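Good Habits at the Table: a small gallery from Ellwood

Welcome, and thank you for stopping by! When Malcolm Pilkington asked me to put together a page on how we look after ourselves and our robots at Ellwood, I told him it would take an afternoon, and it has of course taken most of October. We have a proper rule sheet, which runs to 7 pages and hangs by the door, and everybody reads it in their first week. What follows is the friendlier version, the habits behind the rules, with a couple of views of tabletop work to go with them.

Most of what we do is small-object handling. Cups, caps, coasters, bits of cotton, the sort of thing you would find in any kitchen drawer if you dug far enough. It is gentle work and easy to get comfortable around, and that comfort is what the rules are mainly written for. People are very careful near a big machine in a cage and a good deal less careful near a table with a cloth on it (I include myself, and Reece Hartley will tell you so if you give him half a chance).
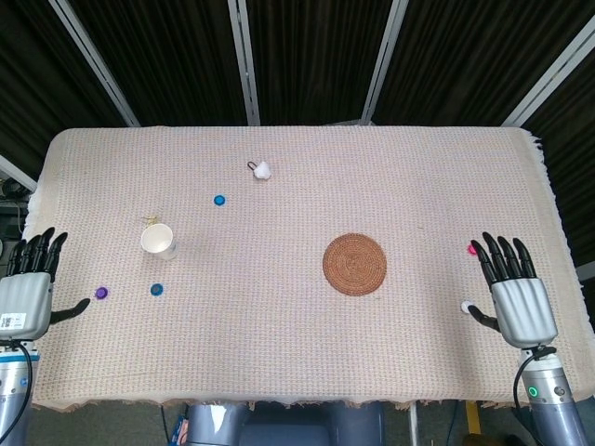 Our first rule, and the one I would keep if I could only keep one, is that hands and arms come to rest before any person reaches across the table. Resting means stopped by the operator, with the operator saying "resting" out loud, and the person reaching says "reaching" back. It felt silly to all of us for about a day. Now I catch myself saying it at home when I go for the butter.

The second is about cables. Every cable along an arm gets looked at before the first session of the day and again after lunch, from the shoulder down to the wrist, with a finger run along it while the power is off. We look for rubbing, for loops that have worked their way lower, and for ties that have let go. If you find something you write it down in Reso, our session log, even when you fixed it yourself in ten seconds. Please do write it down! Half of our better ideas have come out of somebody noticing that the same tie had been replaced three times by three different people.

Status lights get their own line on the sheet. A light tells you what the controller believes, and the operator still has to check for themselves with the stop button within reach. We test the stop button at the start of every shift and let it sit for 30 seconds before anyone clears it, long enough to be sure that things are staying put. Malcolm would like it to be longer. We are still talking about that one.

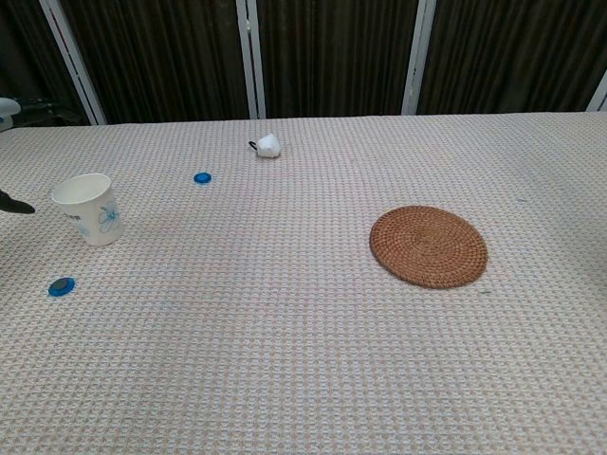 Then there is spacing, a subject on which I could go on all evening. New people love to fill a table, and I understand the temptation, but a crowded layout makes it hard to see what a hand is going for and harder still to judge when to step in. So we ask for plenty of bare cloth between things, paper cups kept empty, and nothing on the table that you would mind having squashed. Glass and blades stay in the cupboard, and so do phones, including yours.

We also keep to 2 people per session, one running the robot and one watching, and the watcher has no other job. No typing, no tidying, no sandwich. They swap after 65 minutes at the very latest, and anyone who feels their attention going can ask to swap sooner without having to explain. Reece made the case for that rule when we shared a floor with the Drultstead team, and it has been the most popular thing on the sheet ever since.

One last habit, for anybody planning a visit. You will hear us call the robot Buster, and you are very welcome to do the same, but do wait to be waved in before you come up to the table to say hello. Long sleeves rolled, lanyards off, hair tied back. There is a hook by the rule sheet for the lanyards, and a tin of spare hair ties on the shelf underneath it.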